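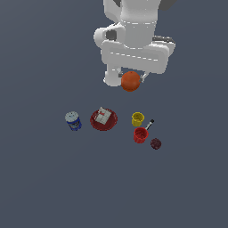 Karner Releases Jorner 3, a Friendlier Way to Plan Robot Grasps

Last updated: 13 December 2025
Reading time: 2 minutes

DIMGATE - Karner is very happy to announce the release of Jorner 3, the newest version of its grasp planning software for robot arms, and to thank the many patient customers who wrote in over the past year with questions, wishes and the occasional well-earned grumble.

Jorner takes in camera views of a work area, proposes a set of ways to pick up an object, and hands the best one to the arm's controller. The new version weighs up to 300 candidate grasps for each object before it settles on one, up from 100 in the last release, and it comes with 131 ready-made practice layouts that run entirely in simulation.
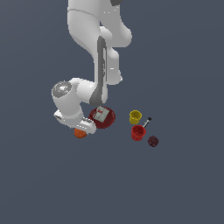

Crowded work areas were the request we heard most often, and so they got most of our attention. Jorner 3 now plans the whole path of the hand and forearm along with the fingertips, so that an arm reaching for something small and orange also keeps track of the dark red dish beside it and the yellow and red cups a little farther over. Users can set how much room they would like left around each neighbor - a wide berth or a narrow one - and see the plan change as they do. 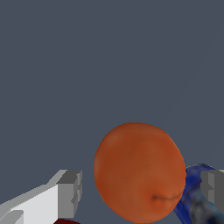 A close view between the gripper fingers in simulation, with the left finger still clear of the fruit.

The close-range view tool was developed together with our good friends at Vasilakis, and it is included with every license at no added cost.

Jorner 3 is available to current customers today, and new licenses will go on sale in February.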